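Washing Dark Clothing in the Residence Laundry Room

Paju Residence Services asks all residents to follow the steps below when washing black or dark garments. The laundry room is open until 12 at night, and the last wash should be started no later than 10:30.

Step 1. Sort the load
Separate dark cotton from towels and light items. Empty all pockets, close zippers, and turn printed shirts inside out. 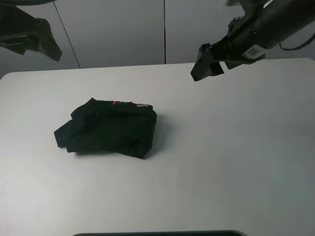
Step 2. Measure the detergent
Use liquid detergent made for dark colors. Fill the cap to line 2 for a normal load. Do not add bleach or powder.

Step 3. Select the cycle
Choose Cold, Gentle, and set the spin speed to 900. Press Start and note the time shown on the display.

Very dark fabric shows lint easily. Clean the filter before the cycle begins and return it to its slot until it clicks.

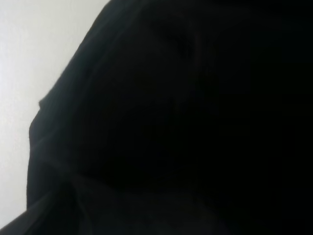 May dark clothing be placed in the dryer?
Residents may use the low heat setting, but line drying is recommended for cotton. Drying racks are kept beside the sink and must be cleared by the following morning.

Faults should be reported to Delia Saavedra at the front office, extension 120. Please give the number on the machine door.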